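2019-05-11 — open day, Norcombe hall

Writing this up while my feet recover. We had the doors open from mid-morning and by the afternoon the clicker at the entrance stood at 86, which for a drizzly Norcombe weekend is lovely, and a good many of them stayed far longer than I'd thought they would (one family went round twice and came back to ask about the gripper again!).

Bench one was the Trarnell sorting line, which behaved. Bench two was the bin picking, and I'll own up that I fretted over it all the way from Pallden in the van. The planner was on the Nisbet build from November, with the speed held down to 50 per cent, and I left it there all day. People like to see it think, and the slower pace gives you time to talk.

Tally for bin picking: 80 tries, and I make it almost three quarters good. The misses were mostly cloth, either pinched too shallow or brought up with a passenger. The children took to guessing what it would go for next and were right more often than I was, so perhaps we should hire them. 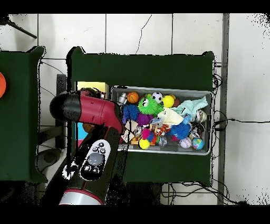
Bench two, arm beside the full bin. Green googly-eyed toy at the top, the two cloths lying over the pile.

Log file ran to 4000 lines and I've only skimmed it. There's a run of grasp retries just after lunch that I'd like someone else to look at before I start blaming the lighting — I always blame the lighting.

To do before the next one: longer tape for the cable runs, a proper sign for bench two, and more biscuits, as we were down to crumbs by three. Spare fingertips are back in the blue drawer, left-hand side.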